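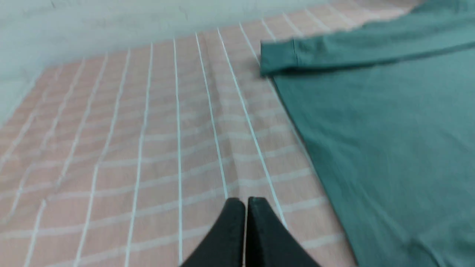
Print this page | E-mail this page

4.2 Wear counts and wash counts

Households in the Clollel sample kept a paper diary for each shirt, one line per wearing. Return rate was good, 144 diaries of the 311 sent out, and most of those were filled in through November. We dropped 19 for missing wash dates. The rest are used in everything below unless noted.

The main finding is simple. People wash by habit and by smell, hardly ever by visible dirt. A shirt worn for an hour and a shirt worn all day went into the basket at nearly the same rate, and the diaries from Rondik show this even more strongly than the ones from Clollel. Weather made less difference than we expected. Having a dryer made more.

Second wearings are the interesting part. Shirts that went back on a shelf were mostly not worn again before being washed - they got mixed in with clean ones and then the whole pile was washed to be safe. Shirts left on a chair or a hook did get a second wearing. So storage matters, and earlier work leaves it out alltogether.

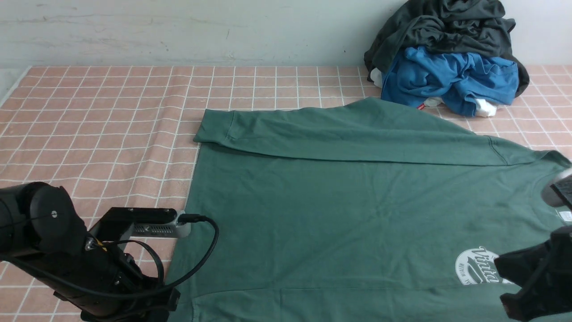 One diary keeper in Rondik wrote in the margin that she would gladly wear a shirt twice if there was some place to put it that was neither the closet nor the floor. Several others wrote much the same thing. We had no question on this in the first printing of the diary, and added one for the Brindico group.

Figure 3. Partly folded T-shirt on a gridded cloth.

4.3 Fading

Self-reported. Weak data, treat with care. Keepers scored color on a scale of 1 to 5 at the start and at the end, and dark shirts lost more than light ones in all three towns. Hot washes worse than cold. Turning the shirt inside out seemed to help a little, but the keepers who did this also used cooler water, and we can't pull the two apart.
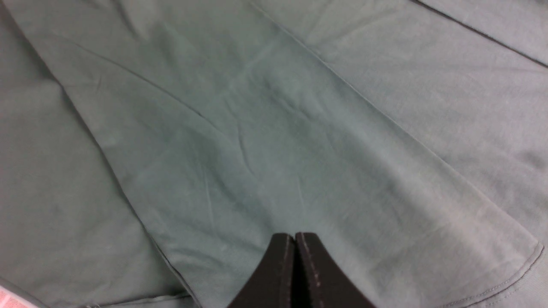 Line drying is harder to judge. In Brindico most keepers dry outdoors, and full sun may well do as much to a dark shirt as the machine does. The Yazzie scoring card was meant to settle this, but the cards themselves faded when kept near a window. Scores from those homes are left in the tables and marked.

4.4 Limits

Diaries change behavior. Some keepers said they washed less once they had to write it down, so teh wash counts here are probably low. No children's clothes. No uniforms. Shared laundry rooms are under-represented, and we would start there next time.

Last updated: 5 March 2010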